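Convocatoria de participantes: comparación de pinzas de mano para envoltorios blandos

Brirkgate busca 15 personas para probar y comparar pinzas manuales en tareas de mesa 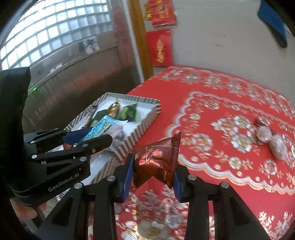 El estudio compara dos juegos de dedos y dos formas de cerrar la pinza al manejar objetos pequeños, ligeros y deformables. Los caramelos y los aperitivos en bolsa nos dan bastante trabajo: el envoltorio cede, resbala o se dobla, y el agarre cambia de una pieza a otra. Queremos saber con qué configuración se trabaja mejor y cuál cansa menos la mano.

Las grabaciones servirán también para ajustar el controlador Sowah, que usamos en nuestros brazos de sobremesa. Los participantes no manejarán los brazos.

Qué hará cada participante

Con una pinza en cada mano, pasará dulces y bolsas de una bandeja a la mesa y de la mesa a la bandeja. En otras tareas tendrá que sujetar un paquete con una pinza y girarlo con la otra. Después de cada bloque rellenará un cuestionario corto sobre comodidad, precisión y visibilidad de las puntas. Hay descansos entre bloques y se puede parar en cualquier momento.

Cada persona asiste a seis sesiones de dos horas. La primera es de práctica y se paga igual que las demás. El conjunto de datos final reunirá más de 1.000 agarres.

Requisitos

Ser mayor de edad.
Poder usar las dos manos sin dolor durante periodos de veinte minutos.
Ver bien de cerca, con o sin gafas.
Entender instrucciones en español.
Tener disponibilidad para completar todas las sesiones.

No hace falta experiencia en robótica. Reservamos parte de las plazas para personas zurdas, así que indíquelo en la solicitud si es su caso. No pueden participar empleados de Evine, fabricante de uno de los juegos de dedos.

Condiciones

Se pagan 23 euros por sesión, por transferencia, al terminar la última. Quien abandone antes cobrará las sesiones realizadas. El transporte corre a cargo del participante.

Las cámaras van montadas en las pinzas y graban la mesa y las manos. También pueden captar parte de la habitación. No se graba sonido. Antes de empezar se firma un consentimiento y se entrega una copia.

Cómo apuntarse

Rellene el formulario de la página del proyecto Bumareo antes del 25 de agosto. Indique su mano dominante, las franjas en que puede venir y si ha tenido lesiones de muñeca o de dedos en el último año. Quienes enviaron sus datos en julio no tienen que repetir la solicitud. Contestaremos a todas las personas inscritas por correo electrónico.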